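Skullinetti Support Forum > Bin Picking > Faults and Safety
Topic: Protective stop at bin floor, cell 6

trullaner_ops
Our cell recorded 19 protective stops on Tuesday, all of them during the final descent. The log shows fault 563 in each case. We have suspended unattended operation and request guidance on the floor clearance setting.

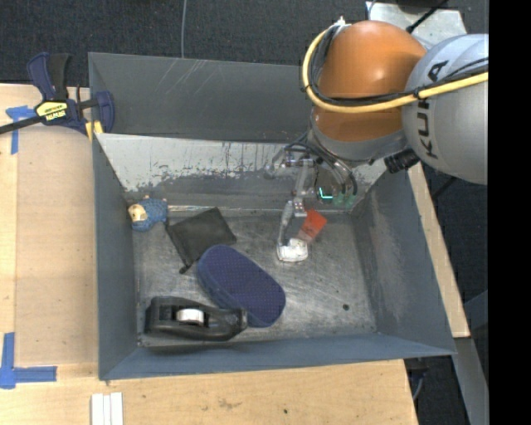 The clearance is at the default value. The bin position was taught again in February, and the gripper was inspected at that time.

sallus_integration
Please raise the clearance by 6 mm and repeat the test at reduced speed.

oneill_safety
I must disagree. Ó Néill policy requires that the cause be established before any limit is changed. A higher clearance may conceal a bent finger.

sallus_integration
The change is intended as a diagnostic step only. The original value should be restored afterward.

trullaner_ops
We will check the finger first and keep the cell in manual mode. Results will be posted to this topic.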